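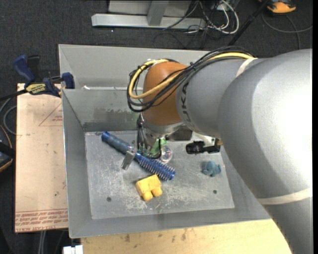 Omerbridge sorting trial, progress to 12th May
For: Joltel grants desk

Short one this time, full tables to follow with the quarterly.

Where we're at. Question you gave us was whether an arm can do the tidying-up jobs yet, toys and bathroom odds and ends out of a bin, returns at the back of a shop. Answer so far: some of it, slowly.

Picks logged since March: 3,044. Chunky items mostly fine. Hairbrushes still a pain, bristles give the suction nothing to seal on so it has to be the finger, and the finger wants the handle. Small lumpy toys in between, depends how they land.

Households. We asked 7 homes in the Ní Chonaill group what they'd want done first. Floor pickup, then laundry. Laundry is not happening this year, sorry. Floor pickup maybe, but a person still clears the bin faster then the arm does and its not close.

Shop floor. Better news. Avutura want 9 item types handled without anyone stepping in. We have nearly all of them on a good day. Items against the bin wall are the main reason somebody still has to step in.

Problems
- cable routing at the wrist, redone, watching it
- lost 21 hours to a software update, most of it made up
- brush grasps, see above

Spend is on budget apart from fingertips, which wear quicker than quoted. Will need to move a bit over from travel, can you confirm thats OK by email?

Next: mixed bins, softer items, colour labels dropped from the item list as they werent helping. Then a proper side by side with a person doing the same bin.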